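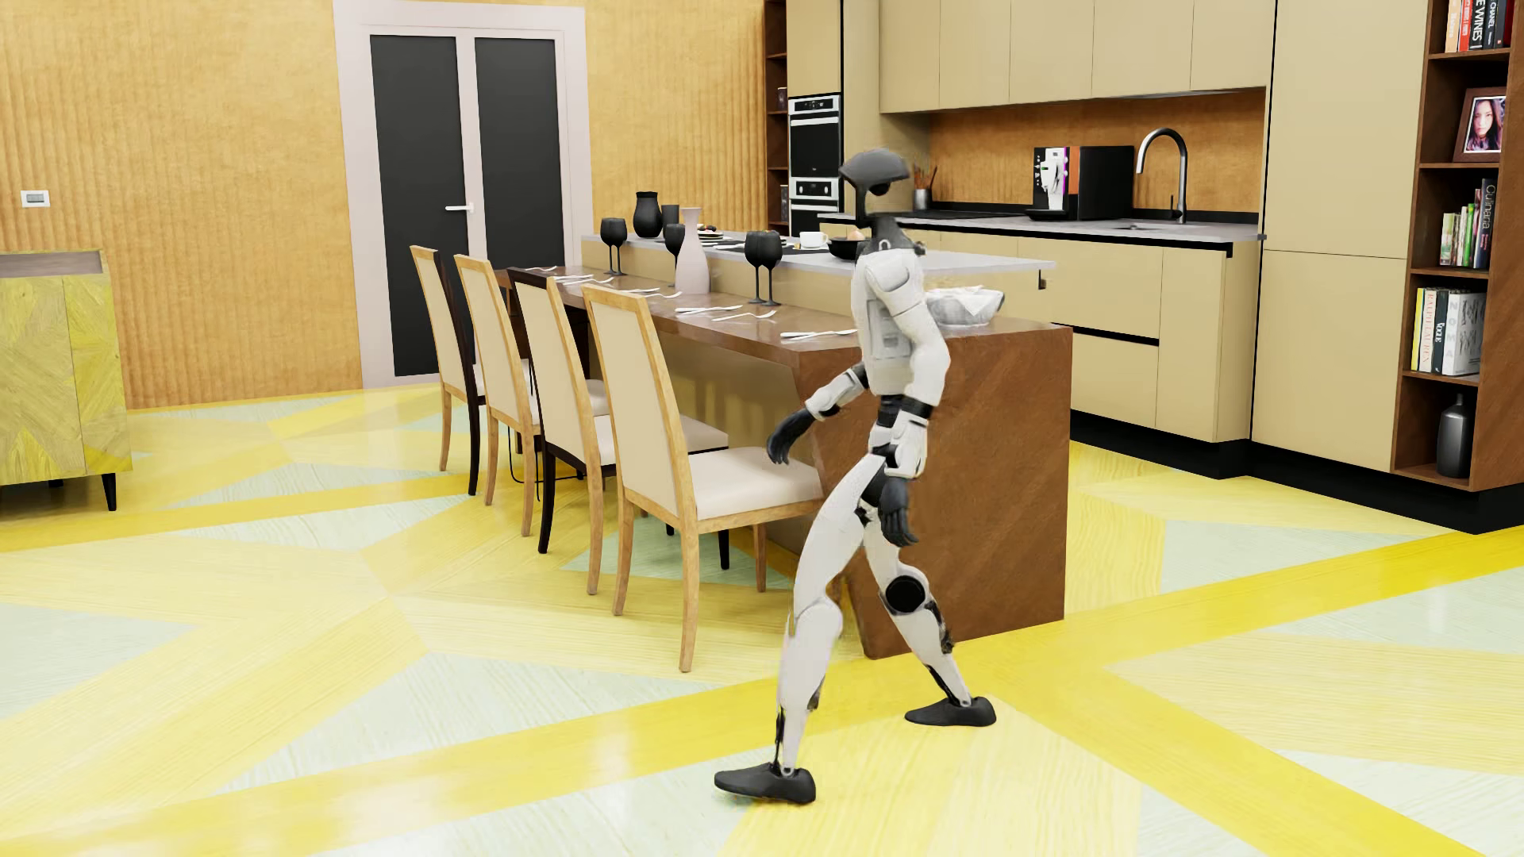 Dining table in dark walnut, waterfall leg. Yellow and mint floor.

August 11, 2019

Finish trials for the Herkbridge table, continued. Sample boards 1 to 4 are all walnut offcuts from the same plank, planed and sanded to 180, then raised with a damp rag and knocked back by hand. Boards 1 and 2 got the Kurian oil, 3 and 4 the Prestum hardwax. Two coats each so far.

Kurian is slow. Board 1 was still grabbing at a cotton glove this morning, and Maritza got a fingerprint in board 2 without pressing. I think the second coat went on too heavy. Wiped both with a dry cloth and moved them to the upper rack by the vent. If they don't harden I'll scrape board 2 and start over with a thinner coat.

Prestum went off overnight and feels dry, but it drags under the pad after a couple of minutes. Henrik suggests working one half of the top at a time and keeping a wet edge down the middle. I would rather have two people on it, one applying and one buffing. He doesn't like that, says two hands never leave the same film. We'll try both ways on the big offcut.

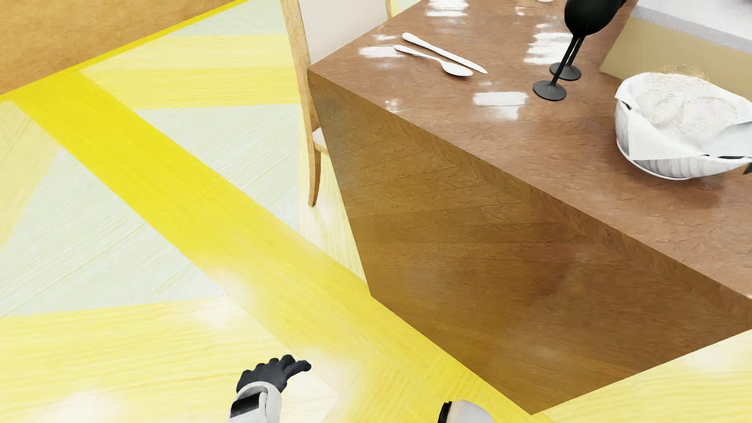
Sheen is the other open question. The customer asked for satin and has now used the word "glossy" twice in emails. Waqas is going to send over boards 2 and 3 with the sheen written on the back so we are all using the same words. Please don't sand the labels off again.

Miter for the waterfall corner: dry fit is good at the front and slightly open at the back, enough to slip a piece of paper in. Blade was square when I checked it, so I suspect the slab moved after the cut. Left it clamped flat with stickers under it. Mereana wants to recut now. I want to leave it another 6 days and measure again. The leg is 945 mm wide at the miter and there is plenty of length to spare, so one more pass costs us nothing.

Grain match across the corner is fine as it is. Chalk marks are on the inside face only.

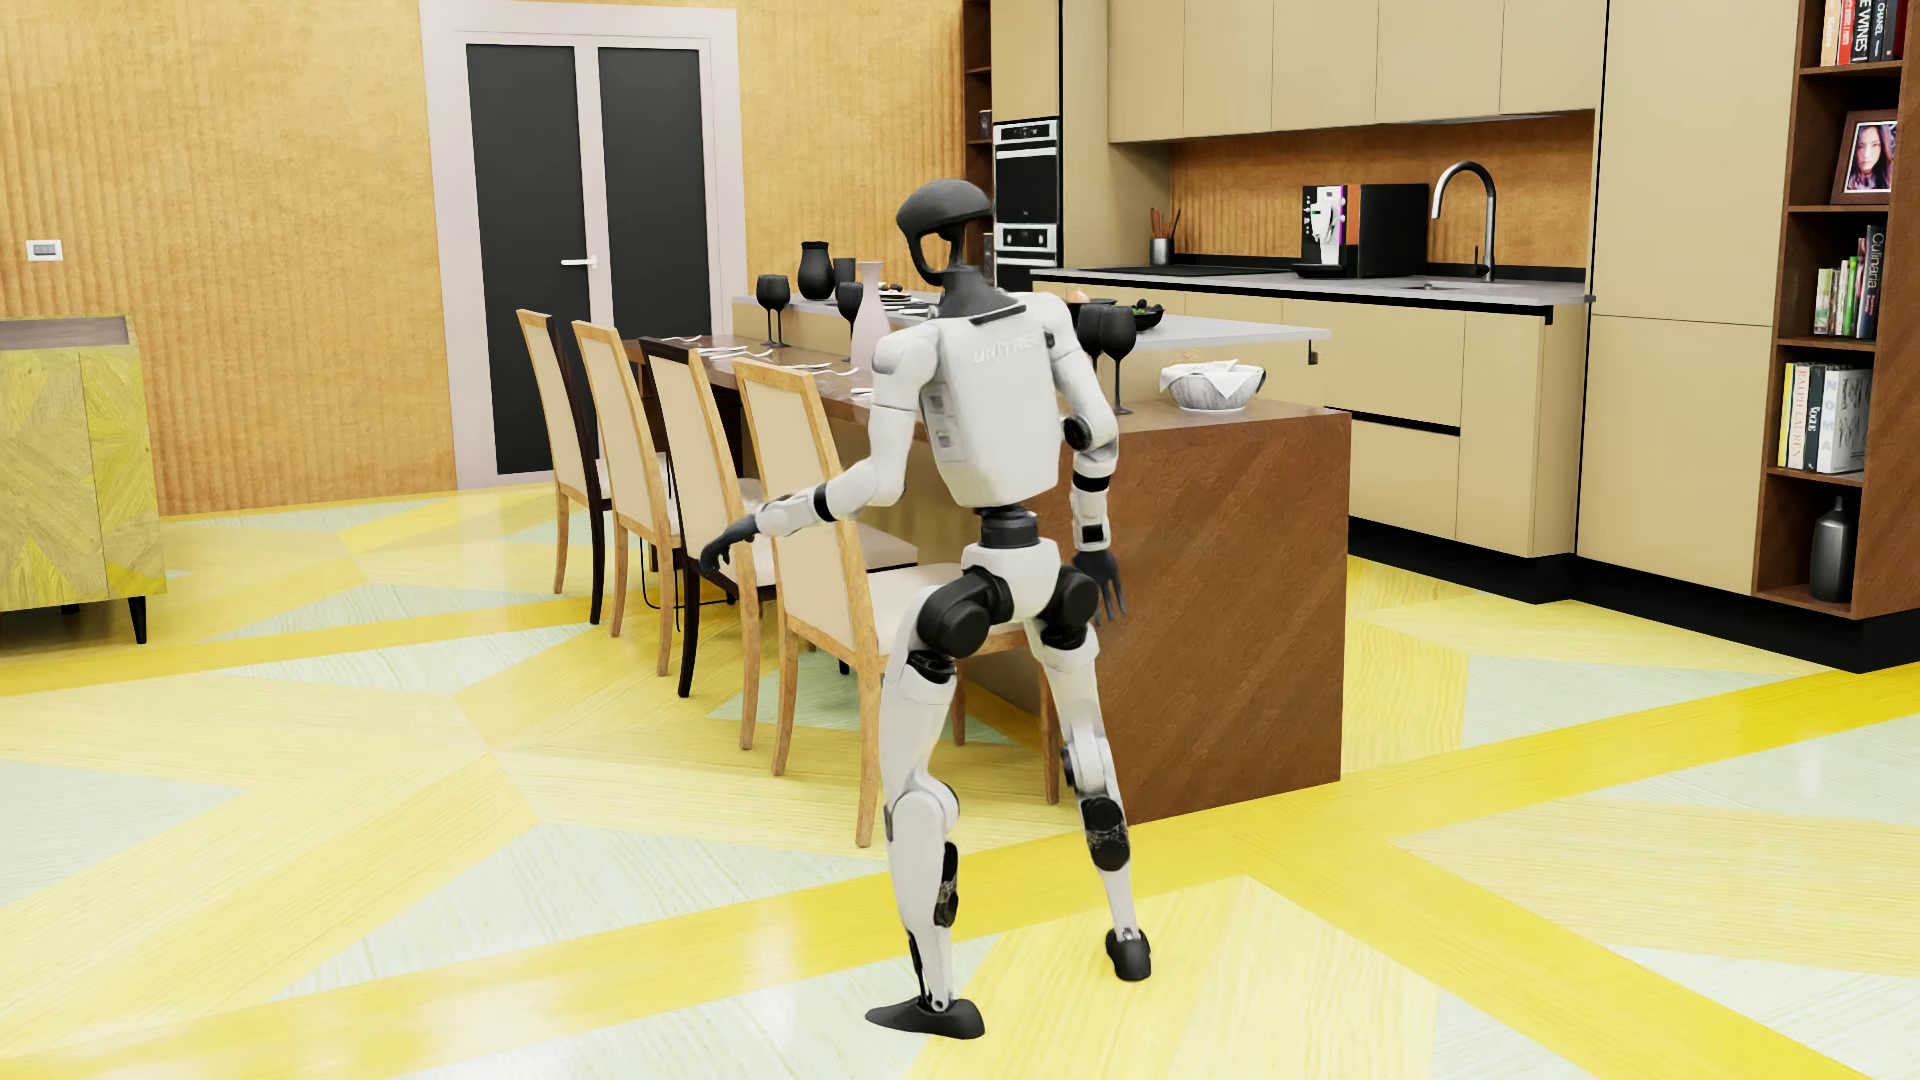
Glue: used 470 g on the practice joint, far too much. Squeeze-out filled the inside corner and took Joscha over an hour to clean up with a chisel. Next time tape both sides of the miter first and weigh the glue before mixing. Open time was comfortable at this temperature. It won't be in December, so if the second table slips to then we need the heater on the night before.

To do:
Order more 180 discs, we are on the last box.
Ask Nunevau if the hardwax comes in a smaller can.
Water ring test on 3 and 4 once they have cured, coffee and red wine on the same boards.
Flatten the caul with the dip in it, or mark it and put it under the bench.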